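To: Wonddale Residents Mailing List
From: Hortensia Paucar, Building Services
Subject: Re: Shared kitchen rules, second floor

Dear residents,

Thank you for the replies to my notice of July 2021. One is quoted here with the writer's permission, as it raises points that several households have put to this office.

> The new sheet says that the second floor kitchen will close
> at night and that food left in the refrigerator will be
> thrown out. How much notice will we get? Some of us work
> late shifts at the Jarkberg depot and eat at odd hours.
> Also, does the cleaning charge go up?

The answers below apply to both wings of the Godinho building.

1. Opening hours. The kitchen will remain open at all hours. The line about night closing was carried over from an older sheet and has been withdrawn. Residents who cook late are asked to keep the corridor door shut and to avoid using the extractor fan on its high setting.

2. Food storage. Each household has one shelf. Items must carry a room number and the date they were put in. Unmarked items will be removed after 7 days, and a note will be placed on the refrigerator door one day before.

3. Microwave oven. Cover all dishes, and wipe the inside and the door after use. Please leave the printed strip and labels on top in place.
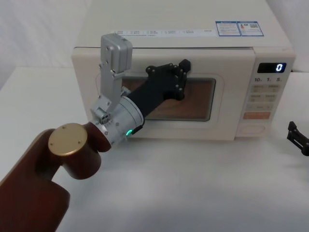
4. Cleaning charge. The charge does not change this year. The contract with Cavik was renewed at 3,836 for the year and is paid from the existing service fund. Cleaning of the floor and sinks takes 15 minutes each morning, during which the room should be left clear.

5. Spills and smells. Report these to the office on the day they occur. The oven door may be left wide open for a short while to air the inside, provided that it does not block the counter for others.

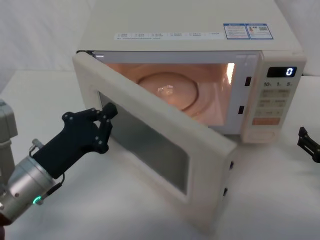
6. Lost keys. A replacement kitchen key may be requested at the front desk. Please bring your lease number.

Further comments may be sent to this list or left in the office mailbox. The rules will next be reviewed in October.

Respectfully,

Hortensia Paucar
Building Services, Wonddale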